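Half past nine, tea going cold, and I still haven't cleared up after the great plug sort-out. I've been putting it off since May — every extension lead in the flat had ended up in the same drawer, and every time I wanted one I pulled out the lot.

So today I gave in and started with the coloured ones, the teal strip and the pink one. I do love the teal. The pink one has a cord that will not lie flat whatever you do to it, and it was in a right old tangle. Then there are the little plugs, a yellow and white one and a red one, which I'm forever losing down the back of things.

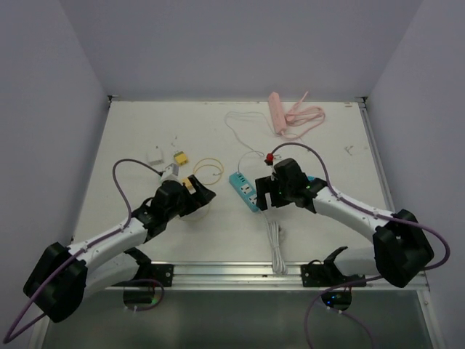 I had a look at new ones online over lunch, which was a mistake. Trosier do a tidy box for leads with 5 compartments, and then there's a Skaminel one that's bigger but only comes in brown. There were 171 reviews and I must have read most of them! One woman had bought 2 and sent both back. I closed the page in the end and went to find some old freezer bag ties instead.
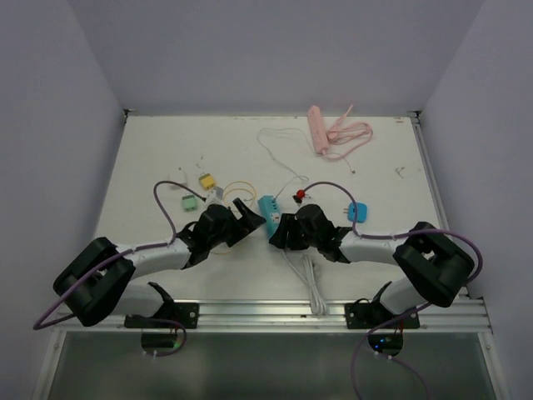
Anyway, my plan is one bag per lead, with a label on each saying what it's for. The teal strip is going by the desk for the lamp and the printer, and the pink can live in the bedroom. I might treat myself to that Trosier box after payday — or I might not, as I've a pack of 500 labels to get through first. Bed now.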